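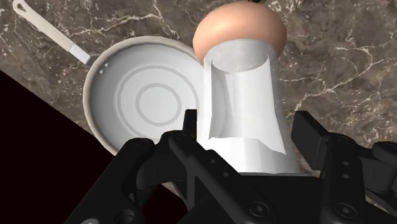

White frying pan on a dark marble worktop.

Moth trap by the kitchen window, is it worth it?
Board: Garden moths and other insects

pramuv_lane wrote:
I've been running a small actinic trap on the patio at Pramuvbridge since February. The only socket is in the kitchen, so the lead goes out through the window and the trap sits right under it. Catches have been poor. Monday night was a Hebrew Character, two Common Quakers and something brown I couldn't name. My neighbour gets far more with the same trap at the bottom of her garden. Is the house putting them off, or is it just early in the year?

tansyfield wrote:
Both, I'd say. What time does the kitchen light go off? If it's on until late the moths will be on the glass and not in your trap.

pramuv_lane wrote:
It goes off at 9 most nights. There's a street lamp on the other side of the house as well, but it doesn't reach the patio.

J. Ogunleye wrote:
Move the trap. A wall blocks half of your light and you're only drawing moths from one direction. I had the same trouble at Skutulport until I bought a longer outdoor lead and put mine next to the sallow. Quakers and Hebrew Characters come to the catkins anyway, so you are putting the light where they already are.
Jummai Ogunleye

oldbarkhand wrote:
I don't agree with that. I've trapped against a white wall for years and do better there than on the lawn. They settle on the wall and you go round with a pot before it gets light. If you only look inside the trap you will miss a lot of them, pugs especially.

J. Ogunleye wrote:
A white wall is fine if you can get up for it. Most people can't before work, and the robins will have been along by then.

oldbarkhand wrote:
Fair point about the robins. I still wouldn't buy a new lead before trying the wall for a week.

pramuv_lane wrote:
The wall is red brick. Would a sheet do?

oldbarkhand wrote:
Yes, an old cotton one. Peg it so it doesn't flap. Lay some of it flat under the trap too.

masanja_moths wrote:
What was the brown one? Size, and how did it hold its wings?

pramuv_lane wrote:
Wings flat over the back, a bit longer than the Quakers. No kidney mark that I could see. I let it go before I thought to measure it.

masanja_moths wrote:
Could be a Chestnut, they fly on mild nights all winter. I wouldn't record it without a photo though. Keep the next one in a pot in the fridge until you've had a proper look, then let it go at dusk.

tansyfield wrote:
Agree, leave it off the list. Our county recorder would send it straight back.

pramuv_lane wrote:
OK, it's off. Sheet goes up tonight if the wind drops. I'll post the numbers here.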